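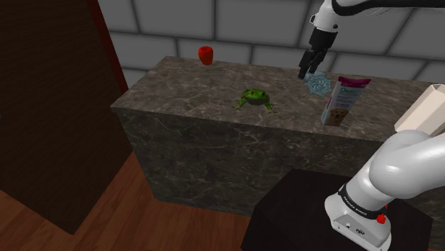 Simulation scores are cheap, and the field has learned to distrust them. That was the objection one reader, Naidu, sent in after our June item on synthetic training data, adding that a policy can look competent for months before a real table exposes it.

Home | News | Features | Robotics | Archive
Filed under: Robotics, Research Methods
12 October 2021
Print this article | E-mail this article

The objection is fair, and a project called Lotness takes it as a starting point. The group behind it, at Cernley, does not claim that a rendered kitchen predicts success in a real one. Its claim is narrower — that simulation can rank two grasping policies in the correct order, provided the test scenes are built to separate them.

Most benchmarks draw objects at random from a library. Lotness selects them. A first policy is run on a large pool of layouts, a second on the same pool, and the layouts where both succeed or both fail are thrown out. What remains is a set of 597 scenes on which the two disagree. 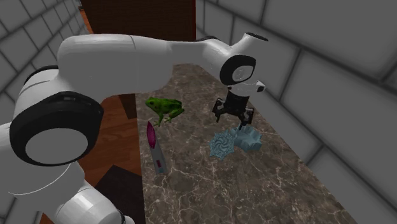
Each retained scene is then replayed with small changes to object pose and surface friction. If the disagreement disappears under those changes, the scene is dropped as noise. If it holds through three replays, it is kept and given a weight. The weights are fixed before any new policy is tested, so a later entrant cannot tune to them.

The cost is mostly in the first pass. Orner, the firm that supplied the computing time, reports that filtering used far more of it than the tests themselves.
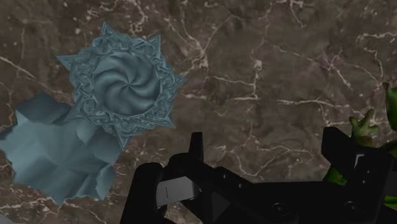 Shape matters more than the group expected. Early versions weighted clutter heavily, on the theory that crowded surfaces would cause most of the disagreements. Isolated objects with irregular outlines turned out to be just as useful. A star-shaped medallion with sharp points and a knotwork border offers two flat gripper pads many possible contacts, and a planner must choose among them. Policies trained mainly on boxes and cylinders tend to choose badly, and they do so in a consistent way.

Two limits remain. The ranking has been checked against physical trials for two policies only, both using parallel-jaw grippers. Soft objects are also modeled as rigid, and the group has excluded cloth from the current release. A version with deformable contact is in testing at Cernley.

Print this article | E-mail this article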